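Plain Labels for Skin Care: The Case for Saying Less

Opinion, by Selina Zürcher

Anyone who has stood in a pharmacy aisle with sore hands and a short list from the doctor will know the difficulty. The shelf offers creams, balms, lotions, salves and ointments, and very few of the packages state in ordinary words how one differs from the next. The front of the tube speaks of comfort and renewal. The information a person with reactive skin needs is on the back, in small type, or on a folded leaflet inside a carton that may not be opened before purchase.

It is the position of this writer that sellers of hand and body care have a duty to do better, and that the duty falls on retailers as much as on manufacturers. A retailer chooses what appears on the shelf ticket and on the product page. Both are within its control, and both are too often copied from promotional material without a second reading.

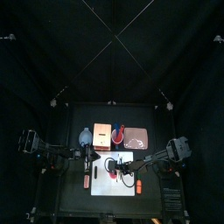

The word "fragrance" is a useful place to begin. A product described as unscented may contain an ingredient added to mask the smell of the base. A product described as fragrance-free is generally understood to contain no added scent of any kind. Many customers treat the two terms as equal, and store staff frequently do the same. For most people the confusion is harmless. For a person whose eczema flares in response to perfume, it can mean several days of discomfort and a tube that goes in the garbage.

During November, the Parkotbridge branch of Stodix, a regional pharmacy group, reviewed the written descriptions of every moisturizer and barrier cream it carried. The review covered 238 items. Of these, 42 were described as unscented in one place and fragrance-free in another, sometimes on the same page. The branch corrected its shelf tickets and asked its suppliers to clarify the remainder. Gebhard Rüegg, the pharmacist who led the work, has since proposed that the other branches follow the same procedure. The proposal deserves support.
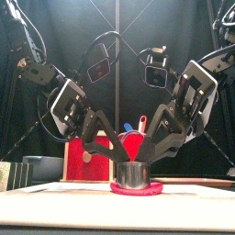 What a description should contain

A fair product description need not be long. It should state the type of preparation, the part of the body for which it is intended, and whether it contains added scent, lanolin or nut oils. It should give the full ingredient list in type that a person of ordinary eyesight can read at arm's length. Where the maker advises against use on broken skin, that advice belongs near the top.

Size is another neglected matter. A jar with a thick base and a recessed lid can look generous beside a plain tube holding more product. Unit pricing settles the question at once, and customers have come to expect it for flour and laundry soap. There is no sound reason to leave it off a hand cream.

The usual objection is that shoppers do not read. This writer put that view to Mr. Rüegg, who replied that the customers at his counter read a great deal, and that they tend to stop when they meet a sentence with no information in it. He keeps a binder of such sentences. One of them describes a foot balm as "a conversation with your heels."

A second objection concerns cost, and it has more weight. Small makers, such as the family firm of Eberhard & Demlow, print their labels in modest runs and cannot replace them each time a guideline changes. A reasonable transition period would answer this. So would a plain supplementary sheet supplied to retailers, which could be kept current at little expense and posted online beside the product.

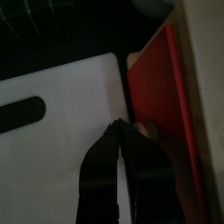 The limits of the word "natural"

No term in the trade is used more loosely. Beeswax is natural, and so is the sap of poison ivy. Essential oils are natural, and a number of them are well-known irritants. The term may have a proper place in describing where an ingredient comes from, but it should not be offered to customers as evidence that a product is gentle. Retailers who group items under a "natural" banner ought at least to explain, on the same sign, the standard they have applied.

The same caution applies to claims of clinical testing. A claim of this kind should be accompanied by the number of participants and a short statement of what was measured. If the maker cannot supply those two facts on request, the retailer should leave the claim off its own pages.

These are modest requests. They would require no new law, and most could be met with an afternoon's editing in each department. Customers who wish to encourage the change may write to the store manager, name the product and quote the wording they found unclear.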